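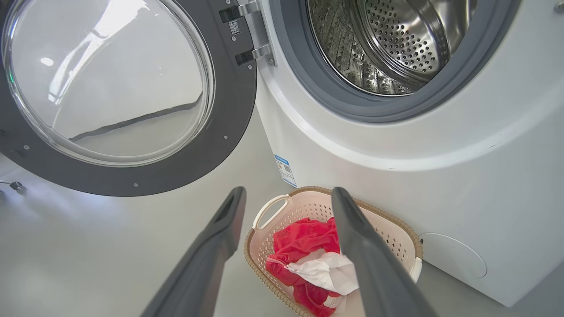
**When should a new player begin to practise edge recovery?**

As soon as the player can move and jump reliably with one chosen character. Recovery decides more beginner matches than any attack, and habits formed in the first weeks are slow to change.

# Practising recovery in Gurkuron

This guide is issued to members of the Prenport gaming society who are learning the platform fighter *Gurkuron*. It covers returning to the stage after being knocked off it. Attacks and throws are treated in separate guides.

## Before you start

Members should have the following ready:

- a controller with the jump button set to a shoulder position, if this is comfortable
- the training mode, with the stage set to Bornano
- one character, kept for the whole session

Bornano is recommended for its flat floor and its two plain ledges. Stages with moving platforms should be left until later, as the distances change from one attempt to the next.

## Step 1: Learn the limits of your character

Walk off the right-hand ledge and let the character fall without pressing anything. Repeat this until you can name the last moment at which the recovery move still reaches the ledge. Do the same on the left. Some characters have a small difference between the two sides, owing to the direction in which they face when they fall.

Each character has a double jump and one recovery move. The double jump is restored on landing or on taking hold of the ledge. The recovery move is restored in the same way, and also when the character is struck in mid-air — a rule that many players overlook.

## Step 2: Keep the double jump

The most common fault is to use the double jump at once, while the character is still high and in no danger. Drift towards the stage first. Use the jump when drifting alone will no longer bring you to the ledge, and keep the recovery move for last.

Set the training opponent to stand still and ask it to launch you at 58 per cent damage. At this value most characters travel far enough to need both tools, but have time to think between them. Complete 10 returns from each side before moving on. A failed attempt is not counted.

## Step 3: Vary the height of your return

An opponent who sees the same return twice will be waiting for it the third time. There are three routes to practise:

1. **Low.** Fall below the level of the floor, then rise directly to the ledge. It is hard to intercept and leaves little room for error.
2. **Level.** Drift across and take the ledge from the side. It is quick, but easily struck.
3. **High.** Jump early and land on the stage beyond the opponent. Chow, who falls slowly, should use this route sparingly.

Alternate the routes in no fixed order. Members practising in pairs may ask the partner to guess the route aloud before each return; a partner who guesses correctly most of the time has found a pattern that should be broken.

## Step 4: Leave the ledge safely

Taking hold of the ledge gives a short period of protection. It ends whether or not you have moved, and a player who hangs there for too long can be struck freely. From the ledge you may climb, roll, jump or attack. You may also let go and jump again, though this uses the double jump and should not be tried at high damage until the timing is secure.

Elspeth Gillies, who leads the beginners' sessions, advises new members to use only the climb and the jump for their first month. The roll covers more ground, but its ending is slow and experienced opponents look for it.

## Step 5: Practise under pressure

Raise the training opponent to level 5 and play on Bornano with the damage ratio unchanged. Do not try to win. Play on until the opponent has knocked you off the stage several times, and note which route you chose on each occasion.

Replays should be watched at half speed. Look at the position of the opponent when you left the stage and again when you used the double jump. If the opponent had moved towards the ledge in that time, the low route or the high route was probably the better choice.

## Common difficulties

**The recovery move goes in the wrong direction.** The stick is being moved after the button. Hold the direction first, then press.

**The character passes under the stage.** You are drifting inwards too early. Fall straight down, and steer only once the recovery move has begun.

**The ledge cannot be grasped.** Most characters will not take hold while an attack is in progress. Stop attacking sooner.

Members who have completed all five steps may ask Urho Huttunen to add them to the September ladder. Entry is open to players rated below 500, and matches begin at 7 pm in the upstairs room.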